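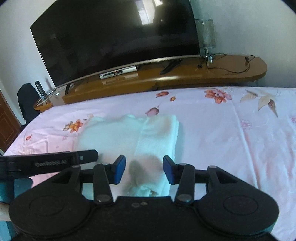
Figure 1. A folded white towel on the bed, on the pink flowered sheet.

Folding Towels on a Soft Surface: What We Learned About Beds, Tables and Stacks
Home and Textile Studies, term project
Remedios Villanueva, Igor Brabec, Odette Perrin
Project adviser: Ritva Tikkanen

Where the idea came from

Our group began this project in February with a question that came up over lunch. Odette had grown up in a house where all the laundry was folded on the bed, and Igor's family had always used the kitchen table, and each of them was quite sure that the other way gave you a lumpy towel. Remedios folds on her lap in front of the television, which neither of them would accept as a method at all! We talked about it for so long that Ms. Tikkanen suggested we stop arguing and write it up, so we did, and we are grateful to her for putting up with a good many emails about terry cloth since then.

We wanted to find out whether the surface you fold on makes a difference to how square the finished towel is, how well it stacks, and how pleasant the job feels. The last one is hard to measure, but we thought it mattered, as most people will go on folding whichever way they find comfortable.

What we used

We bought white bath towels of two makes, Greller and Usow, all in the same size. The Greller towels were the thicker ones and had a deeper pile. The Usow towels were thinner and a bit stiffer after washing. Everything was washed together before we began and again halfway through, with the same detergent and no softener.

For surfaces we had a bed made up with a flowered sheet in light pink, and a kitchen table with nothing on it. We did think about adding an ironing board, but ours wobbles, and we left it out.

How we folded

After some discussion (more than some, if you ask Igor) we settled on one fold for everybody. Lay the towel out flat and smooth it from the middle toward the edges with your open hands. Bring the two long sides in so that they meet or just overlap along the center. Then fold from the short end until you have a rectangle that will fit on a shelf, and press down lightly with your palm.

The overlap turned out to be a bigger subject than we expected. If the long sides only meet, the towel tends to open up along the middle when you pick it up. With a slight overlap it holds together much better, though you do get a soft ridge running lengthwise, as on the top layer of the towel in Figure 1. Odette likes the ridge and Remedios does not.

We made 32 folds in all, split evenly between the bed and the table. After each one we measured the two ends of the folded towel and wrote down the difference, along with a comfort score.

What we found

The table gave squarer corners, and we all have to admit that, even Odette. A towel stays where you put it on a hard top and you can line up the edges with the edge of the table. On the bed the mattress gives under your hands as you smooth, and 13 of the 16 bed folds had one end a little wider than the other.

Stacking was a different story. Once the towels were piled up, we could hardly tell the bed-folded ones from the table-folded ones, especially with the Greller towels, whose thick pile hides a lot of small mistakes. The Usow towels showed every crooked edge.

For comfort the bed won with two of us. There is room to lay everything out, and you can set each finished towel to one side and go straight on to the next. Igor found the bed too low and complained of his back, and we noted this faithfully -- he is a good deal taller than either of us.

What we would change

We should have tried a bed with a firmer mattress, and we would have liked a third make of towel. We also got better at folding as we went along, and as we did most of the bed folds first, that probably gave the table an advantage. A fairer plan would have been to switch back and forth. Valeriano Palacios, who kindly read our draft, pointed this out and he was quite right.

Odette is still folding on the bed at home.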